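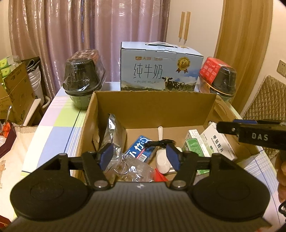 Fabian Wieser, Commodities Reporter

Markets > Metals > Silver and Copper

Shares in copper producer Omard fell in early trading after the company said output at its Uvden mine would come in below plan for the second quarter in a row. The stock opened lower, recovered part of the loss before noon and then slipped again in the last hour.

In a short statement released before the opening bell, Omard said heavy rain in March had flooded the lower benches of the Uvden pit and kept trucks off the main haul road for most of two weeks. Crews moved to higher ground and fed the mill from stockpiles, but the stockpiled ore carried less copper than the fresh rock it replaced. The mill ran at close to its normal rate. The metal coming out the other end did not keep up.

The company did not change its target for the full year. It said the shortfall could be made up in the second half, when mining is due to return to a richer section on the north side of the pit. Several analysts on the morning call asked how much room that left for further delays. Management said the schedule included some spare time but declined to say how much.

Omard also said it would hold off on a planned expansion of the Uvden mill. The work had been expected to begin this year and would have allowed the plant to process another 500 tons of ore an hour. The board will look at the project again once the pit is fully drained and a new pumping station is in service. Equipment already ordered will be delivered and stored on site.

The news came on a weak day for copper in general. The metal gave back most of the gains it made the week before, as traders took profits and warehouse stocks rose. Zinc and nickel were also lower. Gold was little changed and silver edged up.

Smaller miners had a mixed session. Nillitz, which is developing a copper and silver deposit in the same district as Uvden, rose after it published results from its latest round of drilling. The best hole cut 429 feet of mineralized rock starting close to the surface. Nillitz said the hole sits outside the area covered by its current resource estimate and that a new estimate will be prepared once all the assays are back from the lab.

The Nillitz deposit is still years from production. The company has no mill of its own and has said in the past that it would consider shipping ore to a neighbor. The delay at Uvden makes that less likely in the near term, although Nillitz said its own plans have not changed. It has enough cash to finish the current drilling program and will need to raise money before starting a full engineering study.

Brokerage Zinchenko cut its rating on Omard to hold from buy after the announcement. In a note to clients, the firm said the water problem looked temporary, but that two weak quarters in a row left the shares with little to support them until the next production report. It said it would want to see the richer ore reach the mill before turning more positive. Zinchenko kept its buy rating on Nillitz and described the drill results as better than it had expected.

Other brokers left their ratings where they were. One point raised on the call was cost. Omard spreads its fixed expenses over fewer pounds of copper when output drops, so the cost of each pound goes up even if spending stays flat. The company said it would update its cost guidance with the full quarterly results – the earlier figure should not be relied on until then.

Omard employs 1,000 people at Uvden, including contractors. It said no jobs would be cut as a result of the lower output and that no one was hurt in the flooding. Some contract crews hired for the mill expansion have been moved to pump and road work for the time being. Talks on a new labor agreement at the mine are set to start later in the year.

The dividend was not mentioned in the statement. Asked on the call, management said the payout would be decided by the board in the usual way when the results are approved. Omard has paid a dividend every year since the Uvden mine opened, though it was reduced once during an earlier slump in copper prices.

Full quarterly results from Omard are due next month, before the market opens. Nillitz expects to release the remaining assays over the same period.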